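Every town wants a battle, and Drendside has one. It lasted an afternoon, killed 59 men, and has been won by a different side in each generation's schoolbooks. The plaque at the ford says "uprising." The older plaque, now in the museum basement, says "mob."
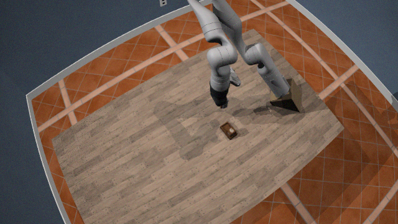

I'd like both plaques on the same wall. The museum prefers a single story, smooth and easy to dust. But a record of that day ought to look more like a tabletop of narrow planks, some greyer, some paler, with the knots left showing. The Nzioka letters call the men farmers. The garrison log calls them 338 rebels, a suspiciously exact figure from a clerk who spent the fight in a cellar.

Bring up the basement plaque. The screws cost less than the gift shop's commemorative fudge — and they'll keep longer.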